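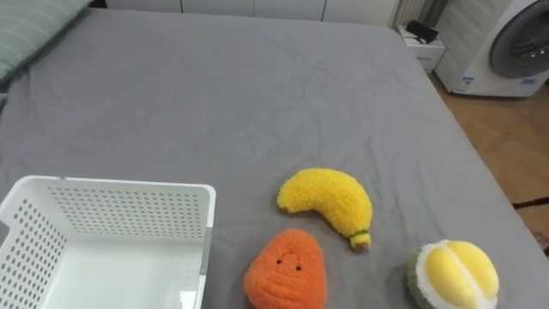 Tidying up is a good first job for a home-built robot. You need some things to pick up, somewhere to put them, and a flat place to work. A bed does well for this, and it doesn't have to be in a special laboratory - the one we used has a washing machine and a radiator close by. The job is to move soft toys into a white plastic basket. One toy is a banana, one is an orange fruit with two little black eyes, and one is a durian, a big spiky fruit from Asia with yellow pieces inside. The plush one isn't spiky at all.

You could do this job in a few seconds without thinking. A robot has to have every bit of it worked out, and most of this page is about how we did that at our workshop in Clarkstead.

What the robot needs

A robot that tidies needs a way to see, a way to decide and a way to move. Ours sees with a camera. A camera picture is made of tiny coloured dots, and the computer has to sort out which dots are toy and which are sheet. A plain grey sheet makes that easier. A bright yellow banana shows up well against grey. A patterned duvet cover would be much harder, and we found that out in July when we tried one with racing cars on it.

The deciding is done by a program. We call our program Drilton, after the road the workshop is in. It picks one toy, works out where the toy is, and plans a path for the arm. If the path would bump the basket, it plans another one.

The moving is done by the arm. An arm has joints, a bit like your shoulder, elbow and wrist, and each joint has a motor. To reach one spot on the bed, several motors have to turn by the right amount together. If one of them is wrong the hand ends up in the wrong place.

Picking up something soft

Soft toys are difficult. A wooden block keeps its shape when you squeeze it, but a soft toy squashes, and sometimes it rolls away as well. If the fingers press too lightly the toy drops. If they press too hard it can pop out sideways like a bar of soap.

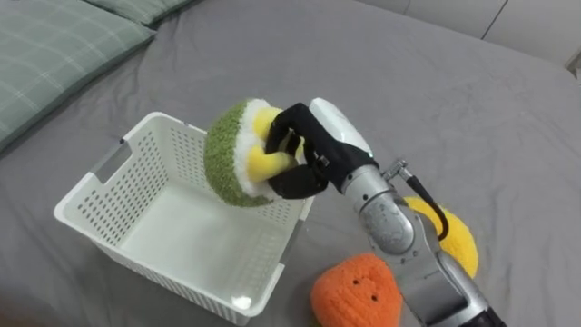 The fingers have the toy from above and below, with the basket underneath.

Covering the fingers in black fabric gives them some grip. Bare metal or shiny plastic slides on fluffy wool.

The black cable is important too. It needs enough slack to let the wrist turn, so it hangs in a loop. Our first cable was too short and pulled itself out every time the arm reached forward. Nimal Weerakoon, who did most of our wiring, made a longer one.

Does it always work?

No. We kept a notebook. In our first long test the robot tried 233 pick-ups and dropped the toy 64 times. Then we changed the program so that the fingers close more slowly, and there were fewer drops - but each toy took 30 seconds, so it is not a fast tidier.

Try it yourself

You can be the robot. Put three soft toys on a bed next to a box. Close your eyes and use only your thumb and one finger. Ask a friend to give you orders such as "left a bit", "down" and "close". Then swap over.

Comments (3)

costigan_class4
We did the thumb and finger game and it took ages. My friend kept saying left when she meant right.

Verngate Mum
Can the robot do socks? Asking for my son.

Nimal W.
Not yet. Socks lie very flat and the fingers can't get under them. We are working on it.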